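# The Joy of a Well-Packed Box 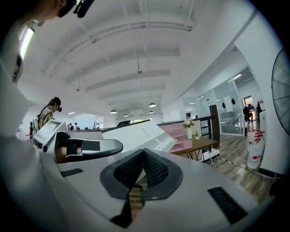

Give Spyros Zervas a flat box and five minutes and he will change how you feel about cardboard. He has spent most of his working life getting things into boxes for Dornik, a mail-order stationer with a catalog of 575 items, and he still lights up when a lid closes the way it should (no bulge, no rattle, corners that meet!).

I went in expecting tips on tape. We did get to tape, eventually, but first came an hour on flatness. A wide, shallow box is the hardest kind to pack well, Zervas told me, and the one he loves most. Everything shows the moment it's opened. Put the heaviest thing in the center, build outward, and stop while there's still a finger's width at the sides for paper.

Then there's the print. Office staff tend to stack boxes with the names facing every which way, and he can't stand it. Turn them all to read from the aisle and you'll find your envelopes in seconds. He learned that at Telosero, his first employer, where a Friday in October could mean 3,000 parcels out the door and only 2 people at the long bench.

His home test is wonderfully simple. Pack the box, close it, tip it on its short end and listen. If something slides, open it up and start over. He did this with a tin of cookies from Tatlı, the bakery downstairs, and it took him three tries and a whole lot of tissue. The cookies made it to his sister in Gilarport in one piece, all the way down to the sesame ones on the bottom, and she has already asked for more.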